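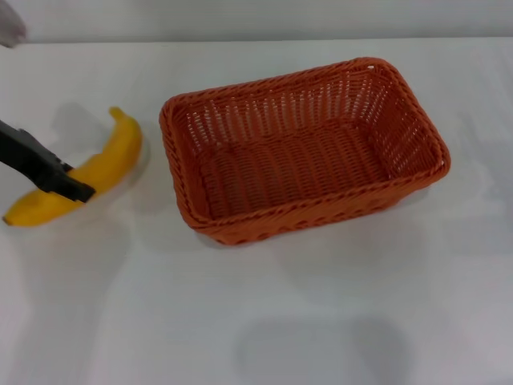
The case against wrist cameras, as it is usually made, rests on average success rates. A policy trained with head and wrist views is compared with one trained on the head view alone, the difference comes out small, and the second camera is declared optional. I think this reads the wrong number.

Kornél Rácz and Iman Ait Ali ran the comparison at Plistden in July on the simplest task in the Pondix set: pick up a banana, put it in a woven basket. Over 36 trials per condition, the two-camera policy failed 6 times and the head-only policy failed 9. A gap of three is weak evidence for anything. The useful result is in how the failures are distributed. Of the 6, 4 occurred when the wrist view carried almost no contrast. The policy had learned to trust that view near contact and went on trusting it when there was nothing in it to trust.

Averages hide this. A head camera sees the fruit, the basket and the space between them, but the finger covers part of the peel at the moment of grasp. A wrist camera is supposed to fill in that part. When it delivers an even gray field with a few soft gradients, the encoder still produces a feature vector of the usual size, and the action head has no way to know that the vector means nothing.

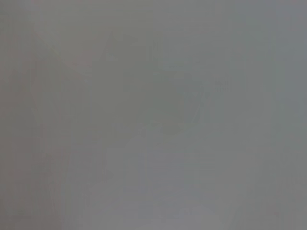
What should be reported

Percy Bedoya has argued for dropping such episodes from the training data. I disagree. Filtering makes the training set cleaner than deployment will be, and the policy then meets its first blank view on the job. Masking the wrist input at random during training — the Irkix baseline does this already — costs little and at least teaches the network that the input can be absent. Masking with zeros is still a poor stand-in for a low-contrast image, and I would prefer that real ones be kept and labeled.

Papers should also give success conditioned on view quality. A simple contrast measure per camera is enough.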